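Two Churches, One Roof in Gredthorpe

After 72 years in separate buildings, two congregations prepare to share a sanctuary

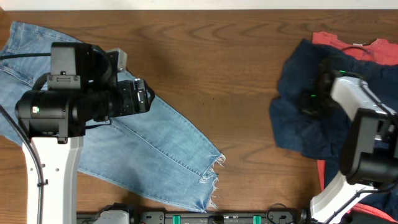
The two churches stand four blocks apart on the same street, and for most of their history they had little to do with each other beyond a joint Thanksgiving service. In June, the smaller of the two will lock its doors for the last time and move its worship, its choir and its food pantry into the building on Abreu Street.

The vote was held after morning worship in the fellowship hall. It passed with 20 members opposed. Several of them have said they will come along anyway, and a few have already started attending a church in Sarkadness, where the drive is longer but the order of service is closer to what they grew up with.

Money was part of it. The boiler at the smaller church failed twice last winter, and the second repair came to $2,445. The roof over the education wing has leaked for years. Church leaders had put off a decision in the hope that a new housing development east of town would bring young families, but the builder withdrew and the land is still planted in corn.

The two congregations are not merging, at least for now. Each will keep its own name, its own governing board and its own pastor. Worship will be at 9 a.m. for one and 11 a.m. for the other, with a shared coffee hour in between. On Christmas Eve and during Holy Week they will worship together.

Working out the details has taken most of the past year. The hosts asked for a written agreement covering utilities, insurance and the use of the kitchen. The guests asked for a closet with a lock, a place for their communion table and permission to hang the quilt made for their church's 50th anniversary. The quilt took longer to settle than the insurance. It will hang in the stairwell — the only wall tall enough.

Music has been easier. The choirs sang together at Easter and again in the fall, and both directors chose to keep the arrangement for special services. The host church's organ needs work on its pedals, and the guests have offered the proceeds from the sale of their own piano toward the repair.

The food pantry will move first. It serves families from Gredthorpe and from the farms out toward Priltia, and its clients were told of the change by letter and by notices at the post office. Its hours will stay the same. The new space has a ramp and a wide door opening directly onto the parking lot, which the old basement did not.

What happens to the empty building is still undecided. A day care provider has toured it, and the county has asked about the parking lot. The cemetery behind it will stay with the congregation under any sale, and burials will continue there.

The last service in the old sanctuary will include communion and a reading of the names of charter members. Afterward the congregation will carry the pulpit Bible and the cross down the street on foot. Lunch will be served at the other end.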